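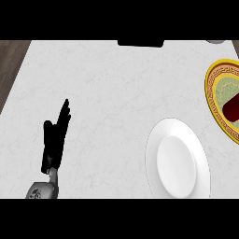
When you send an email, it does not fly straight from your computer to your friend's computer. It makes several stops along the way, and at each stop a computer reads the address and decides where the message should go next. Think of writing a paper letter first. You might sit down at a table, perhaps a big white marble one with thin grey streaks running through it, and you would need paper, a pen, an envelope and a stamp. For an email you need other things: a device, a connection to the internet, and an email address. This page explains what each part does.

What is in an email address?

Every email address has two parts with the @ sign between them. The @ sign is said "at."

The part before the @ sign is the name of the mailbox. It can be a person's name, a nickname, or a job, such as "info" or "library."

The part after the @ sign is called the domain. It tells computers which group of mailboxes to look in. If a school called Rutent had its own domain, everyone at the school could have an address that ended in the same way. The part before the @ sign would be different for each person.

Two people can't have the same address. They can have the same mailbox name, as long as the domain is different. There can be a "sam" at one domain and a "sam" at another, and their mail will not get mixed up.

What is a mail server?

A server is a computer that does jobs for other computers. It usually stays switched on all day and all night. A mail server is a server whose job is to send, receive and store email.

Most people never see the mail server they use. It may be in another city or another country, in a building full of servers. These buildings are called data centers. They need a lot of electricity, and they need cooling, because computers get warm when they work.

Your mail server keeps your messages even when your own computer is turned off. That is why you can go on vacation, come back, and find all your new mail waiting.

The journey of one message

Let's follow a message. Imagine you go to Rutent School and you want to write to a friend who goes to a school called Dakier.

Step 1. You type your message and press Send. Your computer passes the message to the mail server that Rutent uses.

Step 2. The Rutent mail server looks at the part of the address after the @ sign. It needs to find out which server looks after mail for Dakier.

Step 3. It asks the Domain Name System, or DNS for short. DNS works like a giant address book for the internet. People like to use names, but computers find each other with numbers. DNS matches one to the other.

Step 4. DNS gives the answer, and the Rutent server contacts the Dakier server. The two servers greet each other with short coded messages. Then the email is sent across.

Step 5. The Dakier server checks that it really has a mailbox with your friend's name. If it does, it stores the message there – and if it doesn't, a message usually comes back to you saying that the email could not be delivered. This is called a bounce.

Step 6. Your friend opens their mail, and their device asks the Dakier server if there is anything new. The server shows your message.

All of this often takes only a few seconds. Sometimes it takes longer, for example when a server is very busy. A server that can't get through will normally wait and try again later.

Small pieces

An email does not cross the internet in one lump. It is cut into small pieces called packets. Each packet carries a label that says where it is going and where it belongs in the message. Packets can take different routes, and they can arrive in the wrong order. The computer at the other end puts them back in the right order.

A short note may fit in a single packet. A picture needs many more. A message with a large photo attached might be cut into 2,000 packets or more. If packet number 34 goes missing, the computer at the other end can ask for that one again. It does not need the whole photo to be sent a second time.

What is webmail?

There are two common ways to read email. One is to use a mail app, which is a program on your phone, tablet or computer. The other is webmail. Webmail is a web page that shows you what is in your mailbox. You go to the page, type in your address and password, and read your messages there.

Webmail is useful if you use more than one computer. You can read a message at school and find the same message at home. Always log out when you finish on a computer that other people use.

Where does spam come from?

Spam is email that you did not ask for. Most of it is advertising, and some of it is dishonest. Spam senders use computer programs to send the same message to huge numbers of addresses at once.

Mail servers have filters that look for spam. A filter gives each message a score. Strange links, odd spelling and an unknown sender can all push the score up. If the score is too high, the message goes into a separate folder called Spam or Junk.

Filters make mistakes. If you are waiting for a message and it does not arrive, ask an adult to help you look in the spam folder.

Looking after your mailbox

Your password is the key to your mailbox. A long password is harder to guess than a short one. Several words that don't belong together make a good start. Don't use your name, your birthday or the name of your pet.

Don't share your password with friends, even good friends. You can tell a parent or guardian.

Don't open an attachment from someone you don't know. If a message says you have won a prize, or says you must do something right away, show it to an adult before you click on anything.

Words to know

Attachment: a file that is sent along with an email, such as a photo.
Bounce: a message telling you that your email could not be delivered.
DNS: the system that matches names on the internet with numbers.
Domain: the part of an email address after the @ sign.
Packet: a small piece of a message traveling across the internet.
Server: a computer that does jobs for other computers.
Spam: email that you did not ask for.

Try it yourself

Ask an adult if you can send an email to them while you are in the same room. Watch the clock when you press Send and see how many seconds pass before it arrives. Then try again with a photo attached, and write down both times.

Page last checked: 9 September 2020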